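Wiebke Lindemann glaubt nicht an das Reparatursiegel. »15 Euro Gebühr, dafür ein Aufkleber«, sagt sie in ihrer Werkstatt in Skarau. Über 50 Betriebe machen mit. Ob sie gut arbeiten, habe keiner geprüft.

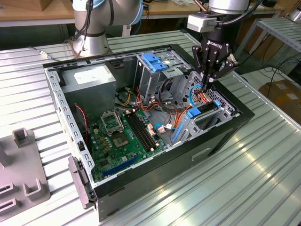 Und der Bonus vom Land? »Den bekommt, wer ohnehin gekommen wäre.« Bei einem alten PC lohne sich oft schon die Diagnose nicht. Lammers, der Anbieter des Siegels, verspricht Nachbesserung. Lindemann zuckt mit den Schultern: »Das hieß es im Juni auch.«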